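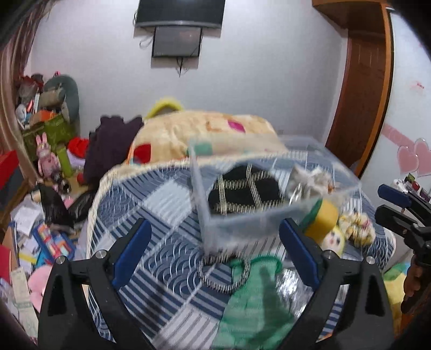 A day in Lostham with the machine that dropped the box

I went to the Kaijage open day because the invitation promised lunch and "a candid look at our recent incident." Lunch was a cheese sandwich. The incident was excellent.

Kaijage is a small outfit that wants a robot to tidy bedrooms. The project is called Lulolura, a name that went unexplained all day, and the robot is called Camel, because it has two arms on a humped base and a reputation for stopping when it feels like it. To teach Camel, people go into lived-in bedrooms carrying a gripper in each hand and put things away with them while a camera on each gripper records. The robot then learns from the recordings. The bedrooms stay as they are, toys and all, which I found a great comfort. I've never seen a tech demo that looked so much like my sister's house.

The morning was spent on recordings. We saw a patchwork quilt, a clear plastic box, a number of soft things and a pair of black grippers with blue pads working their way through them. It is strangely absorbing. You start rooting for the plush toys. A woman behind me gasped when the box tilted.

Then we got to the part we'd come for.

What happened in August

Inès Texier runs the testing side and gave the talk, with no slides and a mug she never drank from. In August, she said, Camel was asked to lift a box off a bed, carry it across the test room and set it on a shelf. It had done this well for weeks. This time it closed its jaws, lifted the box 300 millimeters, and let it slide out onto the floor. Camel then walked its empty arms over to the shelf, put down nothing with great care, and reported the job complete.

They showed us the clip. The room laughed, and Texier let it, and then she played the second one.

In the second clip the box is back on the bed and a technician is leaning in to move a blanket out of the way. Camel had been told to try again. It had decided, on the strength of the first try, that it was holding something, so it skipped the check for anything near its hands and swung. It missed the technician's wrist. By how much, she wouldn't guess, and she didn't like it when someone in the front row guessed for her.

The dull cause

I had hoped for something spooky. The cause was pads.

The pads on the hand-held grippers wear down, and over the summer one pair had been changed for new ones. The new pads were thicker. The software that works out how far the jaws are open was never told, and so every recording made with that gripper was wrong by 3 millimeters. The robot learned, faithfully, to stop squeezing a little early. With a stuffed toy you'd never know, since a stuffed toy forgives everything. With the smooth wall of a plastic box you have no grip at all.

There were 2,279 recordings in the set at that point, and 514 of them had come from the gripper with the new pads. Someone asked why no alarm had gone off. Texier said there had been an alarm. It compared each gripper's reading with the reading from the day before, and on the day after the change it was perfectly happy. 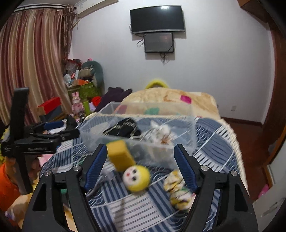

Both grippers over the bed, with the clear bin between the toys and the blanket.

I got to try a pair after lunch, on a table of donated socks. The handles are easy enough to hold, but your hands become stupid very quickly. I picked up a sock, then a different sock, then both socks and the edge of the tablecloth. I asked whether my session would go into the training set and was told, kindly and at once, that it would not.

What I could judge, even with sock-level skills, was how hard it is to feel a bad grip through a handle. You watch the pads and hope. When an object starts to go, your wrist fixes it before you've thought about it, and the recording keeps the fix without keeping the reason. One of the engineers said that was half the trouble with the bad batch. The people doing the work had been quietly making up the difference by hand.

What they changed

The grippers now get closed on a steel block at the start of every session, and the reading has to match or the recorder won't start. Changing a pad means filling in a form, which the engineer showed me with the expression of a man who has filled in several. The affected recordings have been corrected where that was possible and thrown out where it wasn't.

Camel's changes are the ones I cared about more. It is no longer allowed to skip the check for hands, whatever it believes it is carrying. It also has to look at its own jaws after each lift. There's a yellow line on the test room floor, and power to the arms goes off when anyone crosses it. We were invited to test this. I stepped over, the arms sagged, and a box of crayons that Camel had been holding went all over the floor.

"That one's on the list," Texier said, and went to find a broom.

Getting there: the bus from the station stops right outside, but the door you want is around the back, past the bins. Parking is hopeless. Bring your own sandwich.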